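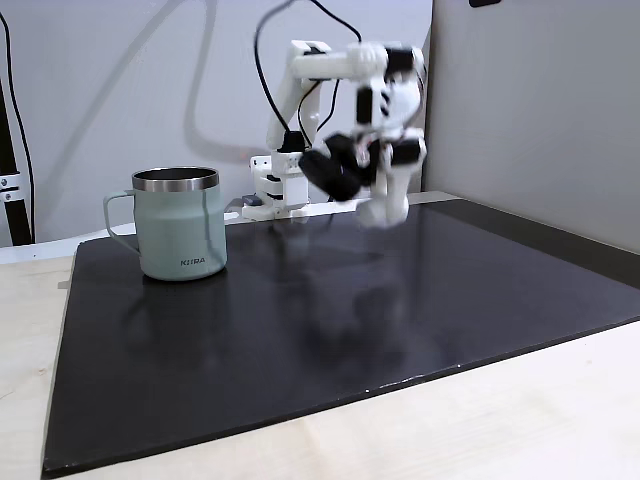

Unexpected Motion on the Plomlow Tabletop Arm: Frequently Asked Questions

Filed under: Support / Safety Notices
Reading time: 4 minutes

Which units are affected by this notice?

The notice applies to all Plomlow tabletop arms running controller release 2314. Units on earlier releases are not affected and should not be updated until the replacement release is issued. The release number appears in the startup log and on the first line of the status report.

What is the fault?

On affected units, the arm may begin its return to the rest position before the gripper has finished opening. The return is also made faster than the speed set by the operator. An object still held or touched by the gripper can be dragged or tipped over. Drarkbridge has received 11 reports of this behavior, most of them from pick-and-place exercises with cups and similar upright objects. No injuries have been reported.

May we continue to use the arm?

Use may continue under the following conditions. The speed limit must be set to the lowest level, automatic return must be turned off, and the operator must remain within reach of the power switch at all times. Sites that cannot meet these conditions should disconnect the arm from power. Liquids, glass and sharp objects must not be used in any exercise until the replacement release has been installed.

How should the work area be arranged?

Keep the full reach of the arm clear of everything except the object in use. A handle should face away from the path of the gripper, as a finger can catch in it during an early return. Cables should be routed behind or beside the base with enough slack for the elbow to rise fully. A cable that tightens during motion can produce symptoms that resemble this fault, and several early reports were closed on those grounds.

What should an operator do if an object falls over?

Switch off the power before reaching into the work area. Do not use the pause command, which holds the motors under load and does not prevent further motion on release 2314. Support the upper arm by hand as power is removed – the joints will relax and the arm may drop. The object may then be taken away. If it is lying against the gripper, as with the steel-rimmed cup shown below, draw it away from the finger and do not pull the finger away from the object.

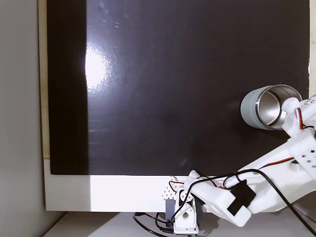

Rosine Marty wrote to ask whether the gripper needs to be recalibrated after every such event, given that her group had recorded 7 of them in one afternoon and found no change in the zero position. Recalibration is not required each time. It is required if the gripper fails to close evenly, or if any joint was forced by hand while under power.

Is the object or the arm likely to be damaged?

Printed parts should be examined for cracks near the screw holes, and servo wires for pinching. Minor marks on the work surface are of no concern. A servo that feels warm an hour after power has been removed should be reported.

What information should a report contain?

Please supply the unit's serial number, the status report and form 49, completed by the person who was operating the arm. Video is welcome but is not a substitute for the form. Reports should be addressed to Perla Bautista at the Drarkbridge support desk.

When will a corrected release be available?

Testing is in progress and no release date has been set. This page was last revised on March 4, 2024, and will be revised again when testing is complete.

This site uses cookies to remember your preferences. Accept / Manage settings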